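Inspection record, static control and housekeeping — Skununora building, board handling area
Inspector: Zoia Sirko
Date: Oct 23, 2018
Previous round: August

Marks: OK / OBS (observation, no action due) / ACT (action due before next round)

## 1. Floor and grounding

- [x] Floor tiles intact, no lifted edges — OK
- [x] Common ground point labeled and reachable — OK
- [ ] Ground cords checked end to end — ACT. Cord at bench 5 reads open when flexed near the snap. Tagged and removed. Replacement to come from stores, not from another bench.
- [x] Floor finish logged after last cleaning — OBS. The log gives the date but not the product. Zender supplies two finishes and only one of them is approved for this area.

## 2. Wrist straps and footwear

- [x] Strap tester self-check passed — OK
- [x] Daily strap log filled in — OBS. Initials missing on several lines. Supervisor informed.
- [x] Heel straps worn on both feet — OK
- [ ] Spare straps in sealed bags — ACT. Bags open, straps tangled with label stock. Rebag and test each one before issue.

## 3. Humidity and air

- [x] Humidity meter within calibration — OK, sticker current
- [x] Readings kept above the lower limit — OK
- [ ] Ionizer emitter points clean — ACT. Buildup on the unit over the rework bench. Unplug, brush, wipe, then repeat the decay test. Carried over from August, when it was marked OBS.

## 4. Storage and shelving

- [x] Rack feet level, uprights plumb — OK
- [ ] Load signs posted — ACT. The Vasylenko rack has no sign on its left bay. The right bay is marked 565 lb per shelf. Do not assume the same rating for the left; the beams are a different section.
- [x] Nothing stored on the top shelf above head height — OK
- [x] Moisture barrier bags sealed, indicator cards readable — OBS. One card is past its first color change. Bag moved to the dry cabinet.
- [x] Cardboard kept out of the marked area — OK at time of round

## 5. Exits, aisles, extinguishers

- [x] Main aisle clear, 1080 mm measured at the narrowest point — OK
- [x] Extinguisher 12 on its hook, gauge in the green, pin sealed — OK
- [ ] Exit light on battery — ACT. Went dark during the test. Electrical request raised under Unum.
- [x] Eyewash flushed and logged — OK

## 6. Work surfaces and board carriers

- [x] Mats free of cuts and solder splash — OK
- [x] Boards held in trays or slotted racks when not being worked on — OK
- [x] No plain plastic, foam cups or tape rolls on mats — OBS. One tape roll removed from the label bench.
- [x] Mat cleaner bottle labeled — OK

Comments: section 3 is the one to close first. The ionizer has now been written up on two rounds and the decay test result was not attached to either. Attach it to this record when done — a verbal report is not enough. Open cords and the exit light can be signed off by the area lead.

Signed: Z. Sirko

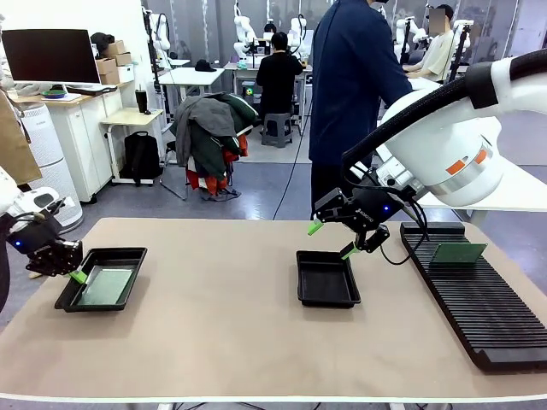 Section 6: circuit boards in black tray and slotted rack, mat in place.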